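讲稿备注(自己看的,投影上不放)
2020年2月14日

开场先别急着翻页。等后排的朋友坐好,喝口水,慢慢来。

大家下午好,谢谢你们愿意在午饭后来听一个讲“收集数据”的题目。我知道这个题目听着不太诱人,隔壁厅在讲新的网络结构,那边大概热闹得多。不过我在 Trinau 做了这么久,越来越觉得,我们花在模型上的心思,有一大半后来都还给了数据。所以今天我就老老实实讲数据:我们在仿真里怎么给一个学习系统攒示范,攒的过程中哪里顺、哪里不顺,哪些弯路你们可以不用再走一遍。

先说一下几个名字,免得后面听糊涂。Pendlow 是我们的仿真环境,Skellum 是录制和回放的工具,Ondrejka 是最后拿去训练的那个策略。三个名字是三拨人起的,所以完全不成体系,请多包涵。Ieva Lukoševičius 负责 Skellum,今天她也在,坐在左手边,等会儿提问的时候难的都请问她。

(停一下,让大家笑一笑,没人笑也没关系,接着讲。)

## 一、从手腕上看世界

我们给策略看的主要是夹爪这一侧的视角。刚入门的同事常常会问,为什么不从房间的角上架一个大视角,看得又全又清楚?大视角我们也录,回放检查的时候非常好用。可是策略真正要做决定的那一刻,比如手指离目标还差一点点,要不要再往前送,这时候最有用的信息都在两根手指中间。

(翻页。)
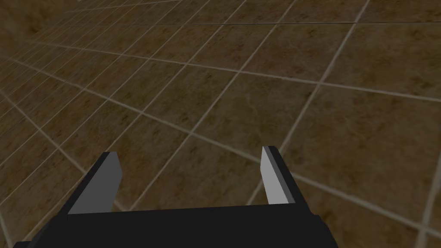
*图1 Pendlow 仿真画面:夹爪张开,两指之间是地砖。*

请大家看两片浅灰色的指垫。对我们来说,它们是整个画面里最可靠的参照物。背景会变,光照会变,指垫相对于相机的位置却是很规矩的,只随开合而变。我们做数据检查的第一步,就是看指垫在画面里的位置和记录下来的开合数值对不对得上。对不上,多半是图像和关节数据的时间戳错开了,这一段就先放到一边,等修好了再说。

再说地砖。有朋友可能觉得这个纹理花得有点过分,棕色的大理石纹,深一块浅一块的。我们刚开始用的是一片纯色地面,训练曲线漂亮得不得了,大家高兴了好几天,还一起去吃了顿火锅。后来一换地面,策略就糊涂了,该停的地方不停。从那以后,纹理就成了我们认真对待的一件事,换地面、换墙面都写进了采集计划,每一批都要登记用的是哪一套。

砖缝也有讲究。砖缝是一条一条的直线,远处缩得很密,近处拉得很宽,相机的内参或者姿态要是填错了,看砖缝往往比看什么都快。Ieva 有一个小习惯,每次改完相机配置,先开一个只有地砖的视角看两眼,再去跑别的。我学过来以后省了不少时间,推荐给各位。

(这里如果时间紧,可以跳过砖缝,直接讲下一节。)

## 二、没有夹东西的那些帧

接下来这一点,我想多讲几句,因为它是我们自己绕了最久的地方。

一条示范里,真正接触物体的时间其实很短。前面有一长段是在移动、在找位置、在调整朝向,手里什么都没有。最早我们嫌这些帧没内容,写了个脚本,把接触之前的部分裁得只剩一点点。数据集一下子小了很多,硬盘很开心,我们也很得意。结果 Ondrejka 学出来的行为是这样的:只要你把它放在目标跟前,它做得有模有样;你把它往旁边挪一挪,它就不知道该往哪里走了,在原地晃来晃去,看得人心疼。

道理说穿了很朴素,你从来没给它看过怎么走过去,它当然不会走过去。去年11月我们把这个裁剪脚本停掉,又专门补录了300条接近段,起点故意放得乱一些,有的朝着地面,有的朝着墙。补完之后重新训练,原地晃的毛病明显好了。具体的对比曲线我没有放进来,想看的朋友会后找我,我电脑里有。

(翻页。) 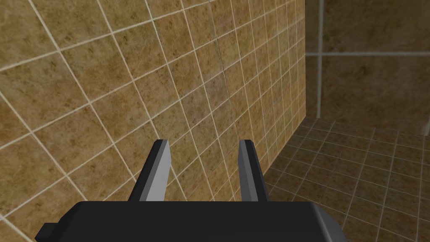 *图2 同一环境,夹爪朝向砖墙,右侧可见后墙和地面。*

这一帧我个人很喜欢。左边的近墙比较亮、比较暖,后墙暗得多,地面又是另一种灰一点的棕色,几个面铺的都是带斑纹的砖。对人来说,一眼就知道哪里是墙、哪里是地;对一个只靠颜色和纹理来判断的网络,这可不容易,它得从砖缝的走向和疏密里读出远近来。所以像这样的视角,我们现在是有意保留的,标注的时候单独归一类,叫“空手朝墙”。名字土了点,好记。

还请大家留意一下最右边缘,有一小条浅灰色的东西露出来。光凭这一点点,我也说不出它是什么。这类只露一线的情况在采集里很常见,我们的规定是标注员不许猜,看不出来就填“未知”。早先没有这条规定的时候,几位标注员各猜各的,同一类碎片在标签里能有好几个名字,后来清理起来真是费劲。填“未知”一点也不丢人,请一定把这句话带回去告诉你们的标注同事。

## 三、操作员也需要照顾

讲了半天画面,讲讲人。示范是人一条一条遥操作出来的,人会累,会烦,会在下午某个时候开始走捷径。我们现在一班最多录61条,到了就停,哪怕状态正好也停。刚定下来的时候有人不服气,说我手正热呢。可是我们回头看过超出这个数以后录的段落,路径越来越直,停顿越来越少,看上去很利落,多样性却掉下去了,这对学习系统不是好事。

另外,每位新操作员正式录之前,先跟着老操作员练13条,这13条全部不进数据集。让他们知道不进数据集,手就放松了,敢去试各种起点,也敢犯错。犯错的段落我们单独收着,后面做“偏了以后怎么纠回来”的示范时,正好拿来当起始状态用,一点都没浪费。

还有一件小事,Skellum 的界面上原来有个实时排行榜,谁录得多谁在上面。本意是好玩,后来大家都奔着数量去了,我们就把它撤了,换成一个备注框,录完一条可以随手写一句,比如“这次绕了远路”“转腕转早了”。这些备注对筛数据的帮助比我预想的大得多,有时候一句话就能省掉半小时的回放。

## 四、如果你们明天就要开始

我自己的建议只有2条,放在这里,讲慢一点。

- 先录一小批,立刻从头到尾走一遍训练和回放,再去录大批。管道里的毛病越早碰到越便宜。
- 环境的纹理、相机配置、操作员编号,每一条都跟着数据一起存。当时觉得一定记得住,过两个月谁也记不住。

(看一眼时间。还有富余的话,讲一下时间戳错位是怎么修的;没有就直接进提问。)

好,我就先讲到这里。采集计划的表格模板放在了会务的共享目录里,大家随意拿去改。现在请提问,Ieva,麻烦你也到前面来坐吧,话筒在讲台右边。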